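Budgeting for a Floor-Washing Robot (Start With Your Walls)

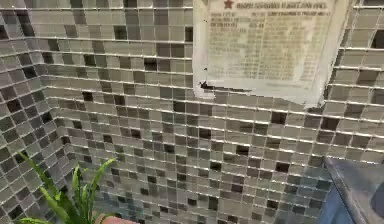 2 min read

So I finally bought a robot for the tile! I'd been going back and forth between the Kemmont window-and-wall one and the Rivdale mop for months, and I got one thing wrong before I spent a dime: I only looked at the price on the box.

Small mosaic is the tricky part. All those little squares mean a whole lot of grout, and the wall climbers want a smooth surface to hold on to. My friend Jin-sol Jang talked me out of the Kemmont for that (she returned hers on a Tuesday and was still mad by the weekend). Ask the store for a home trial before you buy a climber. Mine gave me 20 days.

Now, the money. I set aside 30 dollars a month starting in September, and I wish I'd put pads and brushes in that budget from day one. The Eshun pads last me up to 3 months, and the Cuter ones fit too but shed like a cat.

Before you order, take down anything taped or stuck up at cleaning height. Old paper tears and curls at the corners, and a spinning pad will grab it. Same with plants, so scoot the long leafy ones away from the wall. Measure the spot for the dock while you're at it, and leave room for the lid to open!

I went with the Rivdale for the floor and kept my grout brush for the walls. Next on my list is a second water tank, if I can find one that isn't back-ordered.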